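Unit 6 - Collecting Demonstrations by Hand
Course notes, Robot Learning Lab
Lab section: Friday, Pludstead room

Reading before lab: the Bajwa handout on action labels, first two sections.

Where we are

Last unit we trained a small policy on the Curero set, which came to you already cleaned. This week you collect your own. Most of the trouble people have with imitation learning starts at this stage, long before any training run, so take it slowly.

What counts as one example

One example, or episode, is a single attempt at a single task from start pose to end pose. It holds the wrist camera video, the gripper opening width, and the tool pose at each time step. Trim waiting time at both ends. If you stop to talk in the middle, throw the episode out and do it again.

The policy sees only what the wrist camera sees. If you pick your next move by leaning over and looking at the table from the side, you are using information the policy will never have. Try to work from the camera preview for the first few episodes until you get a feel for it.

Variation

Last year's Ekstead set had 273 episodes and the policy trained on it still failed when the object was turned a little. Nearly all the episodes began with the object in the same spot. Change these between episodes:

Object position and angle
Starting height of the gripper
Direction of approach
Lighting, if you can do it without moving the table

Do not change the task itself. Opening a lid and closing a lid are two tasks and go in two folders, even when you record them back to back.

Hinged lids

A box with a hinged lid is a good first object. The lid moves along a fixed arc, so a bad path shows up quickly - the box slides or tips. Clear or tinted plastic is harder for the vision side than cardboard, and you should include some of it.

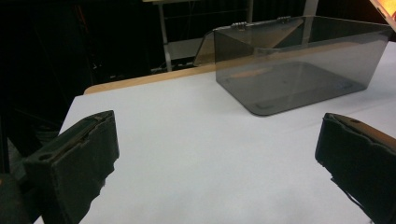 Keep your speed even. Fast motion blurs the video and the pose tracking drifts, and both problems are hard to fix afterward. If the tracker loses its position, the log shows a gap. Mark that episode as bad and keep going.

Failed attempts

Save them in a separate folder labeled "fail". We will use them in Unit 10. Do not mix them with the good ones.

To hand in

22 good episodes of one task, plus your fails
A text file listing what you varied and in which episodes
One paragraph on which starting positions you think are missing from your set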